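About Paquette

Small-group tours in Taiwan, Korea and Vietnam, planned and led by the people you speak to on the phone.
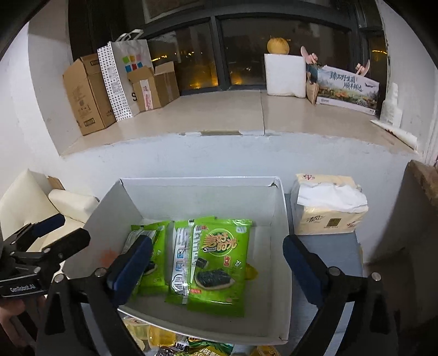
Who we are

Paquette is a tour company with an office above the hardware store on Biren Street. It was started by Thérèse Melnyk and Hiu-tung Hsu, who had both worked for larger operators and wanted to run trips with fewer people and longer stops. The name comes from the street where Thérèse had her first apartment. There is no Mr. or Mrs. Paquette, although we do get mail for them.

We began with one route, a two-week loop of Taiwan by train. Korea came next, and northern Vietnam was added when Ferdinand Ammann joined us. He had been leading walking trips in the hills there and brought his routes and his drivers with him.

How our trips work

Every tour has one leader from the arrival airport to the departure airport. Local guides join for a half day or a full day where they know a place better than we do, such as the old quarter in Hanoi or the tea villages south of Taipei.

We stay at least two nights in most towns. One-night stops are marked on the itinerary so you can see them before you book. Airport transfers, hotel breakfasts and all rail and bus tickets between towns are included in the price. International flights are not. Lunches are left open on most days and the leader will walk you to a market or a noodle shop if you want company.

Hotels are family-run or small chain properties, with a private bathroom in every room. A few have no elevator. If stairs are a problem, tell us when you book and we will ask for a lower floor or move you to a second hotel nearby.

The people in the office

Thérèse Melnyk handles bookings and payments. If you call before noon she will most likely be the one who picks up.

Hiu-tung Hsu plans the Taiwan and Korea routes and leads the August departures herself.

Ferdinand Ammann looks after Vietnam and all walking days. He also writes the packing lists, which have gotten shorter over the years.

Jadwiga Szulc arranges visas, rail tickets and hotel rooms. Send her your passport details as soon as you have paid the deposit.

Audrey-Anne Després works with schools and private groups. She taught geography before she came to us and can put together a program that fits a school calendar.

Private and school groups

We take private groups of up to 20. The route can be one of ours or one you bring to us — we will tell you if we think the days are too full. School groups travel with two of our leaders in addition to their own teachers, and we ask for a planning meeting with parents before the final payment.

Booking and deposits

A deposit of $300 per person holds your place. The balance is due before departure, on the date printed on your invoice. If you cancel before the balance is due, the deposit can be moved once to another tour.

We work with two partners on the ground. Bumar provides our coaches and drivers in Korea, and Stuladard runs the boats and the luggage transfers in Vietnam. Both have been with us since our first season in those countries. Your contract is with Paquette in every case, so any question or complaint comes to us.

Travel insurance is required on all departures. We do not sell it, but Jadwiga can tell you what the policy needs to cover.

Visiting the office

Paquette
101 Biren Street, second floor

The entrance is on the side of the building, next to the loading door. Ring the bell marked 3. We are open on weekdays from 9 a.m. to 5 p.m. and close for lunch at 12:30 p.m. Street parking is free after 4 p.m.

Printed itineraries are available at the front desk, or we can mail them to you.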